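Week 4 — Customer reviews for a home service business

Hi all! I ran the office at a plumbing shop for 11 years, so I get a bit carried away on this one.

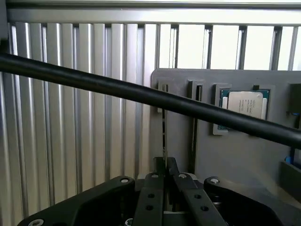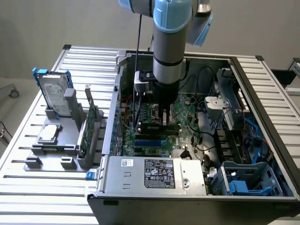
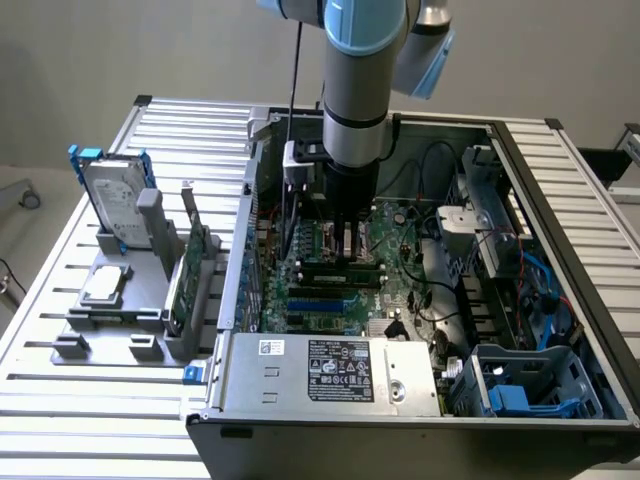 Asking for the review

Ask the same day, while the customer still remembers the tech's name. My old shop had 157 reviews, and most came from a quick text before dinner. Keep it short — two lines and a link.

For Saturday: read Giuliana's handout and write a reply to the angry drain-cleaning review.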